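3. What the Kit Was Asked to Do

Skiltia is sold by Flinduvari as a complete kit for collecting demonstrations with two arms. The price covers the arms, the grippers, the cameras, the software and a service plan. The sales sheet promises that a buyer can go from open crates to usable training data without writing code. We bought one at the normal price, set it up in our lab in Flallovville, and told the vendor nothing about the tests we had planned. This section covers the handling trials. Setup time and support are dealt with in Section 4.

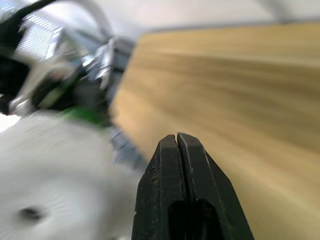
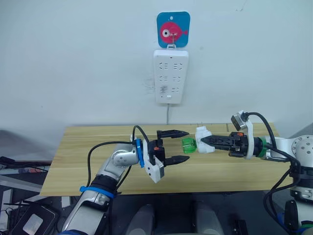
Figure 3. Two views from the handling work. First: view from a gripper camera, with the fingers closed and the background blurred by motion. Second: view over the table, with a white fitting and its green part held in the black gripper and the white gripper open.

The vendor's brochure lists "reliable two-handed transfer" as a standard skill. It does not say what counts as reliable, how many tries stand behind the claim, or what objects were used. We asked for this in writing and were sent the brochure again. We therefore set our own terms. A transfer counted only if the receiving gripper took the part, the giving gripper let go, and the part stayed put while the receiving arm moved back to its rest pose. A part that twisted in the fingers but did not fall was still counted as a success, which we think is generous.

We ran 1,000 transfer attempts with the policy that ships with the kit, using the factory settings. By our rule, 886 succeeded. A buyer may find that good enough. We would point out that every one of those attempts began from a start pose taught by the vendor's own setup routine, with parts of the kind that the manual recommends. These are the easiest terms the system is likely to meet, and we do not think the result should be read as a forecast for anyone else's bench.

The failures deserve more attention than the brochure gives them, given that it gives them none. The most common kind was an early release, where the giving gripper opened before the other one had a firm hold. The software logged 17 of these drops as successes. It seems to decide from the commanded finger positions alone, so a gripper that closes on air looks much the same to it as one that closes on a part. Anyone who trains a new policy on the logs without watching the video will be teaching it that a drop is fine. The vendor's service plan includes "data quality review," but we were unable to learn whether a person does this review or whether it is the same check run twice.

Our second concern is with the wrist views. Flinduvari describes them as "clear at all working speeds." We do not agree. When the arm moves at the default speed, the closed fingers stay sharp while the table and everything past them smear into streaks. This is what one would expect from a camera that travels with the gripper, and it need not ruin a policy, but it does mean that the wrist view adds little during fast moves. Slowing the arm helps. It also stretches each attempt, and the hourly output quoted in the sales sheet was not worked out at the slower speed.

We then tried the optional fine-tuning service. Following the vendor's guide, we recorded 169 demonstrations of a transfer with a changed grip angle and sent them in. The returned policy looked smoother to us, and the two arms paused less before meeting. Whether it was better is harder to say. The service returns a single score with no breakdown, and the score is measured on demonstrations that the service picks for itself. We asked to hold back our own test set and were told that this was not supported on our plan.

For comparison, we also ran a short series with the older Bognár control package on the same arms. It is slower to set up and its screens are ugly — nobody would choose it from a brochure — but it writes out the force on each finger at every step, and with that record we could find an early release in the log without opening the video. We did not run it long enough to compare success rates, and we make no claim about them. What we can say is that the missing force record in Skiltia is a choice made in its software. The same hardware supplies the signal when another program asks for it.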